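The case against the free trial

My gym, Bundgaard, gave me a free month in November. I am still paying for it. So I have little patience with the claim that free trials put the customer in charge.

The pitch is always that you can leave whenever you like. Try leaving Mudik, the recipe service. Joining took me one tap. Cancelling meant a form, a phone line that shuts at 18:00 and a long talk about a discount I hadn't asked for.
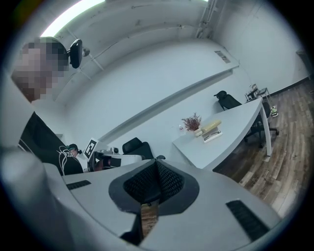
A person standing over a wooden floor.

Drernholm, which sells box sets of audio plays, says 2743 people stayed on after its last offer. Fine, but how many meant to? The company doesn't say, and I doubt it has asked. A person who forgets looks exactly like a person who is pleased – on a spreadsheet, anyway.

I'd make them ask again when the trial ends. No answer, no charge. If the thing is any good, people will say yes.

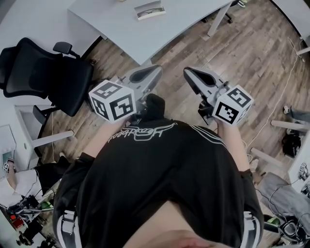 One reader wrote in to say that grown adults can set a reminder on their phones, and that she had done 2 trials this year without losing a penny. Good for her. I still don't see why the reminder should be her job, when the firm already has her email address and uses it daily to sell her things.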